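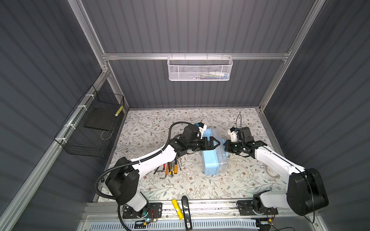

MARAR, April

She had told me on the phone that she was "not really an organized person, just a person with a lot of boxes," and I wrote that down because I thought it would make a nice start to our talk. Then I got there, and we spent the first half hour on tablecloths, so the boxes had to wait their turn.

She runs Bundlow, a small mending and sorting business. People bring her the contents of a drawer, or a shed, or a late uncle's workbench, and she gives it all back to them in some kind of order. She has been at it for almost 44 months, and in that time she has become very attached to working on cloth.

"I like a leafy one," she said. "Green leaves, little flowers, nothing too bright. You put a tool down on a bare table and it makes a clatter, and then you've startled yourself and lost your place. On a cloth it just sort of settles. And it's pretty! I'm looking at it all day long, so it might as well be pretty."

I asked whether the pattern ever made it harder to find small things, which it surely would for me (I once lost an earring on a plain carpet for a whole winter). She laughed and said of course it did, and that she had spent a whole evening looking for a spring that was sitting on a flower. She still wouldn't go back to plain white.

From there we did get to the boxes. She likes them light blue, with a lid you can half see through, and she is firm about the lid. It doesn't have to show you everything, she told me, it only has to remind you. She used to buy solid ones from a shop called Drolon and put labels on them, and the labels came off in the damp, and she ended up opening every box in the house to find a tape measure.

"So now I look through the top, and if there's something long and red in there, I know that's my hex key," she said. "I don't need a label for that."
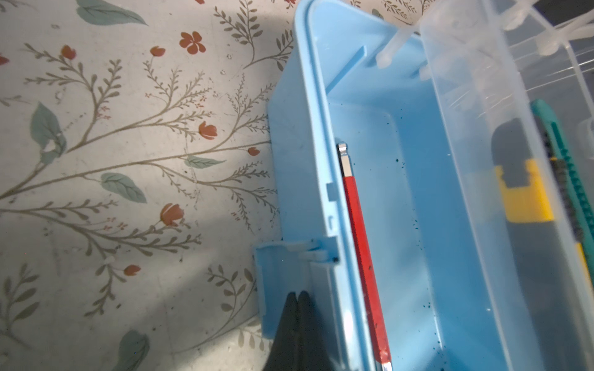 The hex key came up more than once, I should say. It has a red handle and it is her favorite thing to lend and her least favorite thing to get back late. Her sister thinks it should live on a hook with the other tools. She has tried the hook, and she says she walked past it for 2 weeks without ever seeing it, whereas a box she has to pick up and move is a box she remembers.

She doesn't mind a few specks in the bottom of a box, either, and I was so glad to hear it, as my own are a disgrace. "It's a box for tools," she said. "I tip it out when I think of it. If I waited until everything was spotless I'd never put anything away at all."

Her busiest job so far was for a sewing club called Fimomora, who brought her 400 spools of thread in shopping bags and wanted them back by supper. She got it done with 55 minutes to spare, and they gave her a lemon cake, and she told me a good deal about that cake, which had poppy seeds in it.

Before I left I asked what she would say to somebody facing a drawer they couldn't bear to open. She thought about it while she poured us both more coffee.

"Put a cloth down first," she said. "Then take out the longest thing in there and find it a box. You can have a sit-down after that."

I went home and did the drawer under my own phone. I got as far as the batteries, and I'm planning to do the rest in May.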